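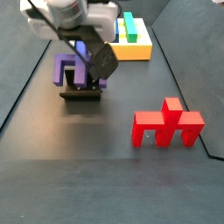 ## 4. What people call the pieces

We came to this part of the study a little by accident. The interviews were meant to be about why grown-ups keep old puzzles, and for the first few visits we stuck faithfully to that plan, with our questions printed out and a plate of biscuits on the table. But people didn't want to sit and talk about a puzzle that was in the cupboard. They wanted to get it out. Once it was out they began to ask one another for the pieces, and we found ourselves listening much more closely to the asking than to anything we had planned to hear.

A block puzzle puts its players in an odd spot. Jigsaw pieces at least carry a scrap of picture, so a person can say "the bit with the chimney" and be understood. A packing puzzle offers colour and shape and nothing else, and ordinary English is surprisingly short of words for the shapes. Take the purple piece in Figure 2. It is built of square-profile segments, with two legs joined across the top, and a geometer would describe it without any trouble. In a family kitchen, a piece with that arch to it is more likely to be called a bridge, a doorway, a pair of trousers or (our favourite, from a household in Zeltitz) the dentist. We asked why the dentist, and were told that it had always been the dentist, and would we please pass it over.

### 4.1 Borrowed names and home-grown names

Going through the recordings, we sorted the names into two broad families. The first we call borrowed names. These lean on something everyone in the room already knows, such as a letter of the alphabet, a piece of furniture or a part of the body. They work well with strangers. When a neighbour dropped in during one of our visits and was handed a puzzle she had never seen, she asked for "the stairs" and had them in her palm before she had finished speaking.

The second family we call home-grown names, and these are a good deal stranger. They come out of something that happened once, often long ago, and they make very little sense to an outsider. A piece might be named after an uncle who could never place it, or a holiday when it was lost under the seat of a car and the whole family had to empty the boot at the side of the road. Asuka Noguchi, who carried out most of the interviews and has a gift for sitting quietly until people forget she is there, noticed that home-grown names were nearly always said with a small smile or a glance across the table. They were doing two jobs at once. They fetched the piece, and they fetched the story along with it.

We don't want to draw the line between the two families too firmly. Plenty of names had begun as borrowed ones and drifted. In one house a piece first known as the chair had become the throne, then the queen, and by the time we visited it was simply Margaret. The youngest players had never heard it called anything else and were quite puzzled when their grandmother explained that it used to be a chair.

### 4.2 Turning a piece and losing its name

A borrowed name tends to hold only while the piece is the right way up. A doorway lying on its side is much less of a doorway, and players who were happy to call a piece "the bridge" at the start would hesitate once it had been turned over and pushed against its neighbours. Some of them picked it up and turned it back before they asked about it, which slowed the game down but seemed to settle everybody. Others changed the name to suit, so that a bridge became a cup when its legs pointed upward, and a letter C when it was tipped over.

Home-grown names were far sturdier. Margaret was Margaret from any side. We think this is worth dwelling on, as earlier writing on shape names has mostly looked at people meeting a set of figures for the first time, in pairs, at a desk. Families who have shared the same puzzle for 40 years are in another position altogether. They have long since stopped describing the piece and are calling it by name, much as they would call the dog.

Small irregularities made a difference as well. Where a piece had a stub or a bump that spoiled its tidy outline, players often seized on that part and let the rest of the shape go. "The one with the nose" came up in three households that had no connection with each other, and in two of them the nose was on quite a different piece. Colour was called on less than we had expected. It was handy for a quick request, but it hardly ever lasted as a name, even in sets where each piece had a colour to itself.

### 4.3 When names clash

The liveliest exchanges came when two branches of a family met over one puzzle. At the Brorkeser gathering in July, cousins who had grown up with separate copies of the same set discovered that "the dog" meant one piece in one house and another piece in the other. There followed a long and very good-humoured argument, in which both sides held up their own dog and pointed out its ears. Neither gave way. By the end of the afternoon they were saying "your dog" and "our dog", and the puzzle had been finished 4 times over without anyone seeming to mind who was right.

We went back to the same family in April 2025 and found both names still in use, along with a new one, "the other dog", which the children had brought in for themselves and which referred to a third piece entirely.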